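Wultik School of Interior Display
Course 248: Tabletop Arrangement
Handout 4: Artificial Stems in a Single Vessel
Instructor: Genowefa Czarnecka
Revised 9/14/24

Students are to read this handout before the practical session. Work is assessed on proportion, spacing and the angle of each stem.

Choosing the vessel. A plain white vessel is required for this unit. Patterned vessels are introduced in April.

Preparing the stems. Separate the yellow stems from the blue and lay them on the table. Open the leaves by hand, beginning at the bottom. Wire stems may be bent but must not be cut without permission from Ms. Czarnecka or Ms. Dudek.

Placing the stems. The tallest stem is placed first and sets the height of the arrangement. Hold it above the vessel and judge its length against the vessel before lowering it. Secondary stems follow, each turned slightly outward. The finished work should be viewed from all sides of the table.

Written notes of no more than 599 words are due at the next meeting in Room 62.

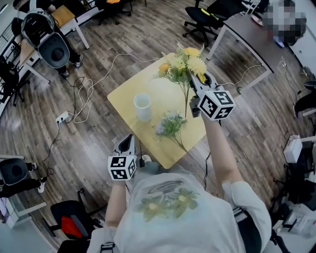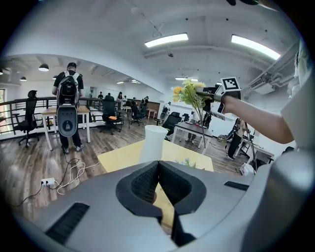
Figures 1 and 2. Yellow flowers held above the table, with the white vessel and the blue flowers below.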